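Packing and Storage Assistant (part-time, fixed term)
Flirmont, Lernstead
Closing date: July 24, 2019

Flirmont sorts, packs and stores small household and workshop goods for customers who have run out of room for them. We are looking for two Packing and Storage Assistants to join the bench team at our Lernstead unit from September. The posts are for 24 hours a week and run for one year in the first instance.

We have recently taken on the Tennant stock, a large mixed collection of fittings, kitchen items, sewing goods and stationery. It came to us in cartons, old biscuit tins and carrier bags. All of it has to be gone through, matched against the lists we were given, put into lidded boxes and shelved. We expect to fill over 1000 boxes by the time the job is finished. Previous experience of this kind of work is welcome but you do not need it. You will be shown how we do things in your first fortnight.

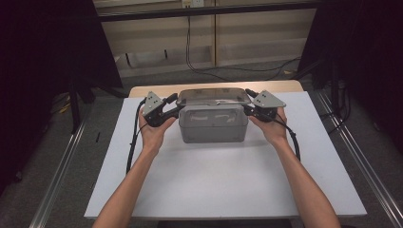 Most of the stock goes into small plastic boxes with lids, and you would be handling these all day. They come in several sizes and we do not mix sizes on a shelf. Each one is packed, closed, wiped down and labelled before it leaves the bench. Labelling matters more than new starters tend to expect. With the grey box on the white board you can make out a few pale shapes through the side, but that is no help to somebody standing at the shelves with a picking list. The label must give the contents, the lot number and the shelf, in that order, in block capitals.

What you will be doing

Opening incoming cartons and sorting the contents by type and size.
Checking items against the customer's list and noting anything missing, extra or broken.
Choosing a box of the right size, lining it where needed, and packing it so that the lid closes without being forced.
Writing labels and entering each box in the stock book.
Shelving finished boxes and fetching them back when a customer asks for something.
Breaking down cardboard and keeping the benches and gangways clear.
Washing and drying returned boxes and putting aside any that are cracked or have lost their lid.

Boxes from the Jalier range are kept separate from our general boxes. The lids look much alike but do not fit each other properly, and a badly fitting lid will come off when the box is lifted from a high shelf. You will be shown the difference. If you are unsure, ask before packing.

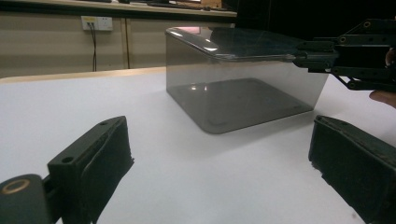

Smoke-grey box with rounded corners, on a white tabletop.

Clear and tinted boxes mark easily. Please use the soft cloths from the drawer under each bench and keep paper towels for spills. Tape must not be put straight on to the lid. Labels go on the short end, where they can be read from the gangway.

What we are looking for

You will need to be careful with your hands and able to keep your attention on repetitive work. Neat handwriting is needed, as the stock book is still kept on paper — we hope to change this but not during the period of these posts. You should be comfortable with simple counting and able to follow a written list without skipping lines. Some of the fittings are very small and look alike at first glance, so good close eyesight (with glasses if you wear them) is useful.

Most of the day is spent at a bench, sitting or standing as you prefer. Shelving involves bending, reaching and using a step. Single boxes are light. Incoming cartons can be heavier, and there is a trolley for these. If any part of this would be difficult for you, tell us when you apply and we will talk about how the work could be shared out.

Hours and pay

The 24 hours are normally worked as four shifts of six hours, with an unpaid lunch break on top. We can be flexible about which days you work, provided there are two people at the benches on delivery mornings. There is no evening or weekend work. The hourly rate is set out in the information sheet and is the same for both posts. Holiday is in proportion to hours worked. Aprons and gloves are supplied. There is a kitchen with a fridge and microwave, and a rack for bicycles at the side door. Parking is limited — staff who drive usually use the street.

The 76 bus stops at the end of the road.

How to apply

Ask for the information sheet and application form at the Lernstead office, in person or by post. We do not need a CV. The form has a space for you to tell us about any sorting, packing, shelving or stock work you have done, and this can include work at home or unpaid work. Please give details of one person we can contact for a reference.

Applicants we would like to meet will be asked to come in for an hour. This includes a short talk and a practical task at the bench, in which you will be given a tray of mixed items, a list and a few boxes. We look at accuracy and at the state of the labels. Speed is not marked. Travel costs within the county will be refunded if you bring your ticket.

Forms received after the closing date will be kept on file for later vacancies unless you ask us to destroy them.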